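Two Arms and a Living Room: Geetha Hegde on Building a Robot at Home

Posted 5 August 2020

When Geetha Hegde opens her front door she is already talking about gear ratios. She has been up since early, she says, because the left elbow finally stopped squeaking last night and she wanted to see if it was still quiet in the morning. (It was!) Her two-armed robot, which she calls Merkex, has been growing in her living room in Trovbridge since last July, and I had been looking forward to meeting it for weeks.

Geetha repairs sewing machines for a living. She had never built anything with a motor controller in it before this, and she is quick to say that most of what she knows came from getting it wrong first.

"I fried two boards in the first month," she says. "Same mistake both times! I had the power leads swapped, I fixed the one I'd noticed, and then I plugged in the spare with the other pair swapped. Now everything has a label on it, and I read the label out loud before I plug it in. My neighbors must think I'm talking to the toaster."

The project started with one arm. She had seen a talk by Iestyn Kemeys at the shared workshop across town, where he showed a small arm sorting bolts, and she went home and started drawing. That first version could lift 140 grams before the shoulder sagged. She kept it on a shelf for a while, then took it apart for the bearings.

"I don't get sentimental about it," she says. "Well, I kept the base plate. It's a good base plate."

The second arm was Tharun Subramaniam's idea. He and Geetha share a bench at the workshop on the evenings she goes there, and he kept telling her that a lot of household jobs need one hand to hold and another to do the work. She argued with him for a month and then ordered a second set of joints.

"He was right, and I've told him so, and he's been unbearable ever since," she says, laughing. "But try picking a cloth out of something with one hand when the something slides around. You want that other hand there."

Cloth is what she is working on now. She loves it as a problem, maybe because she has spent her whole working life around fabric. A block has the same shape every time you pick it up, she explains, and a cloth never does. The practice setup is made from things she already had in the house, arranged so that both grippers can get at them.

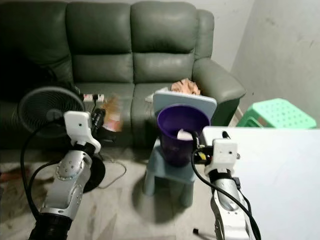 Both arms in the living room, with the purple bucket on its stool.

She keeps a paper notebook of every session, and she let me leaf through it. The handwriting gets bigger when things go well. One page has 226 in the corner with three stars next to it, and I asked what it meant.

"That's the try where it got the cloth up, moved it across and let go where I wanted," she says. "Try number 226! I'd been at it for days. I yelled so loud I scared myself. Then I ran the same thing again and it dropped it straight away, so, you know. But it did it once, and once means it can be done."

Most of the misses came down to the grip. At first she had the fingers closing at full speed, and the cloth would get pushed away before they met. Slowing down the last bit of the close helped more than any change she made to the hardware. So did coming in at a slant, so the fingertips reach a fold instead of pressing flat on top of it.

The cables took much longer than she had planned. Each arm has to be able to turn without pulling anything tight, and her early wiring was too short in one place and far too long in another. Alistair Dunbar, a retired elevator mechanic who drops in at the workshop, showed her how to leave slack at the joints that turn the most.

"He looked at my wiring and just went quiet," Geetha says. "Then he asked if I had an hour. It took four. He made me move the arm through every position by hand with the power off and watch what each cable did. I do that every time now, after any change at all."

The software side she calls "the part where I ask for help." She uses a control program that Gijs Jansen wrote for his own build, a single-arm machine named Rasard, and the two of them have been adapting it for a pair. The hard bit has been keeping the arms from bumping into each other. Their current fix is simple - each arm has a zone of its own, and a shared zone in the middle that only one may enter at a time. It makes the robot look very polite.

So far she has spent 705 dollars, not counting tools, and she can tell you where nearly all of it went. The motors were the biggest part. She saved on the rest by buying used bearings and by waiting, sometimes for weeks, until the right thing turned up in the workshop's parts bin.

I asked what she would say to somebody who wants to start but doesn't have a garage or a spare room.

"Start anyway! Start with one joint. Make one joint go back and forth and stop where you tell it to. You'll learn half of what you need from that, and it fits on a kitchen counter. And put your stop button where you can hit it without looking. I practiced hitting mine with my eyes closed, I really did."

Next on her list is a softer set of fingertips. She has cast 18 of them in different rubbers and shapes, and she brought them out in a muffin tin for me to squeeze. Her favorite has shallow ridges running across it and feels a lot like the sole of a slipper. After that she wants to try folding, starting with a dish towel, one fold only.

She also has a name picked out for the next robot, Poduval, though she swears there won't be one until Merkex can manage that towel. Then she showed me a drawing of its wrist.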